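Living Under a Metal Roof

The old seed store on the edge of Wilside has 2,190 square feet of floor and hardly any windows. For years it held pallets. Now it holds workbenches, shelving, a few soft chairs and a long table where people eat lunch. Most of the work of turning one into the other went on overhead.

Metal buildings are cheap to buy and awkward to be in. They were put up to keep rain off things that don't mind noise, glare or a cold morning. People mind all three. The usual answer is a suspended ceiling, with tiles in a grid and everything ugly hidden above it. The quote for one at Wilside came in well over budget, and it would have taken two feet off the height of the room. The tenants decided to keep the metal and paint it.

Govindasamy Interiors, a small firm from Clemelport, did the job in May. The crew washed the old sheets twice with degreaser, let them dry over a weekend, then sprayed a primer and a flat white topcoat. Flat matters on ribbed metal. A gloss paint picks up every lamp as a row of bright stripes, and after an hour at a desk you notice.

The steel was the next question. A lot of converted sheds paint their beams black or dark red to show them off. That looks good in a tall room. In a lower one it draws the ceiling down, and the tenants had already seen it done at a cafe in Clemelport that felt smaller than it was. They asked for the beams to match the sheets.

Lighting took longer to settle. Round hanging lamps were tried for a week and came down again. They swung whenever the big door was opened, and they left the walls dim. Flat fluorescent fittings went up in their place. The cost for the fittings came to $700, plus up to 40 hours of an electrician's time, much of it spent on a lift.

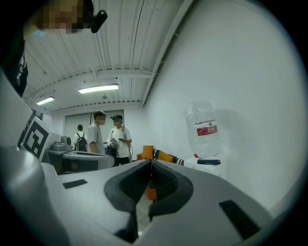 White on white hides less than people expect. The ribs still read clearly as they run back on the diagonal, and so does the beam that crosses them, with a rectangular light glowing just below it. The thin cables show as well. Boxing them in was discussed and dropped, and they are easier to get at where they are.

The walls were kept plain for the same reason as the ceiling: they bounce light to the corners. Color was left to the furniture, which can be moved or sold. Sirnik, the secondhand office dealer on the coast road, supplied most of it.

Sound is the part that still needs work. Rain on the roof is loud enough to stop a phone call. Felt panels are on order for the back wall, and there is talk of a large rug under the lunch table before winter.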